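検索 キーワードを入力 検索する

泳いだあとの後片付け、うちのやり方まとめ(水着・ゴーグル・タオル・バッグ)

2023年6月11日

外で泳ぐ季節になりましたね! 私は湖とか海とか、とにかく足のつかない水が好きで、プールは冬のあいだのつなぎみたいなものです。去年の9月にGelthorpeの湖で開かれた遠泳大会に出まして(ゼッケン116番、完泳、順位は聞かないで)、そのとき更衣室で隣になった人に水着の洗い方を聞かれたのがきっかけで、家でやっていることを書き留めておくことにしました。コツというほどのものでもないんですが、水着のもちはかなり変わったと思います。

まず水着。帰ったらすぐ、というより帰る前に、会場の水道で一度すすいでしまいます。塩素も塩も、濡れたまま袋の中で何時間も置くのがいちばん生地にこたえるので。家に着いたら洗面器に水をためて、おしゃれ着用の洗剤をほんの少し。押して、離して、押して、離して。絶対にねじらない! 私は昔、ぎゅーっと絞るのが気持ちよくて、お気に入りのVineroの競泳用を一枚、お尻のところだけ透けるまでだめにしました。あれは悲しかった……。

水を切るときは乾いたタオルにのせて、のり巻きみたいにくるくる巻いて、上から体重をかけるだけ。あとは陰干しです。ハンガーの肩に引っかけると肩ひもが伸びるから、物干しの棒に二つ折りでかけています。
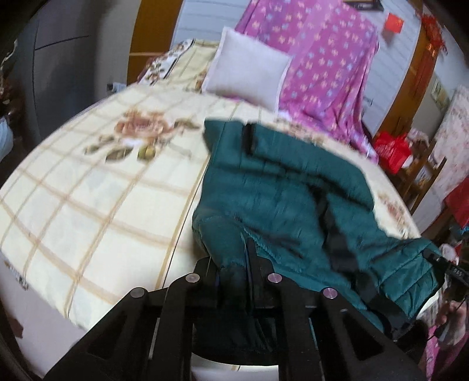

水着は洗濯機で洗ってもいいですか?

できれば手洗いがおすすめです。どうしてもという日は、目の細かいネットに一枚だけ入れて、水温は低め、手洗いコースで、脱水はいちばん短く。柔軟剤は入れないでください。ゴムの戻りが悪くなった気がしたら、たいてい柔軟剤か乾燥機です。

次はゴーグル。曇り止めの面は指でこすらない、というのは皆さんご存じだと思いますが、じゃあどう洗うのかというと、私は水を張ったボウルの中でゆらゆら泳がせるだけにしています。鼻のところとかベルトの穴とか、砂が入りやすい場所だけ綿棒でちょいちょい。乾かすときはレンズを上に向けて、キッチンペーパーの上に置きます。車のダッシュボードには置かないでくださいね。夏場にやって、パッキンがふにゃっと曲がったことがあります。

スイムキャップは、シリコンなら内側も外側も水ですすいで、乾いたらベビーパウダーをはたいておくと、くっつきません。ラテックスの薄いのは爪ですぐ破けるので、粉は多めに。余分な粉はぱたぱた落とします。かぶるときに髪が真っ白になるのは、まあ、慣れます。

それからタオル。湖のにおいって独特じゃないですか。あの、なんというか、藻と長靴を足したような。普通に洗っただけだと残るので、40度くらいのお湯に酸素系漂白剤を溶かして、30分つけおきしてから洗濯機に入れます。色柄ものは目立たないところで試してから。これで次の週もちゃんとタオルのにおいになります。

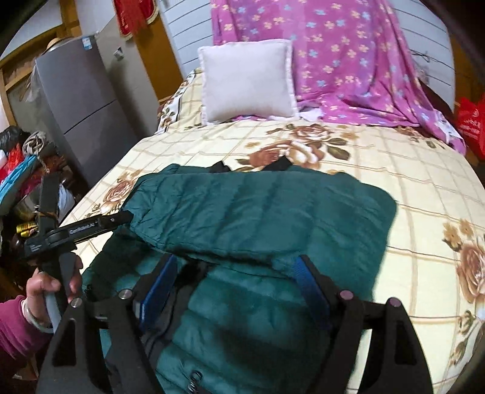
つけおきの残り湯は捨てずに、そのままサンダルとメッシュ袋をぽいっと入れてしまいます(革が付いているものはだめですよ)。浴室用のブラシで底の溝をごしごしやると、湖の泥が出るわ出るわ。すすぎだけは念入りに。つま先を下にして壁に立てかけておけば、たいてい翌日の昼には履けます。

ウェットスーツはお風呂場で。裏返して、ぬるま湯でじゃーっと流して、専用シャンプーで軽く押し洗い。最初は裏側から乾かして、さわってさらっとしたら表に返す。細いハンガーだと肩に跡がつくので、私は太い木のハンガーに古いタオルを巻いて、そこに腰から二つに折ってかけています。ファスナーにはロウソクをちょっと塗っておくと、背中のひもを引くときに引っかからなくて気分がいいです。ロウは無色のものにしてください。赤いのを使って後悔しました。

道具を入れるバッグのほうは、Drurirwoodの防水バッグをもう何年も使っていて、値段は忘れましたが、底がしっかりしているのが気に入っています。防水のものは中の水も逃げてくれないので、帰ったら必ず全部出して、口を開けて逆さにします。つっかえ棒に菜箸を一膳。菜箸、ほんとに便利! Akandeのメッシュバッグも持っていますけど、あちらは電車で膝が濡れるので、車の日専用になりました。

最後に耳栓。小さい容器に石けん水を入れて、ふたをして振る。すすいで拭く。ケースのほうも忘れずに洗う。私はケースを洗い忘れて、開けた瞬間に見なかったことにした経験があります。

次はフィンの黄ばみのことを書く予定ですが、いま重曹で試している途中なので、もう少し待ってください。

シェア 200 いいね 1,215

コメント(19件) 新しい順

ぷかぷか
のり巻き方式、さっそくやりました。床がびしょびしょにならないのがいいですね。

背泳ぎ専門
ロウソクの代わりにリップクリームでもいけますか? うちに無色のロウソクがなくて。

 管理人
 私はリップクリームだと砂がついてじゃりじゃりになりました。お仏壇用の白いのを短く折って使ってもいいと思います。

クロール三年目
柔軟剤、ずっと入れてました……今日からやめます。

コメントをもっと見る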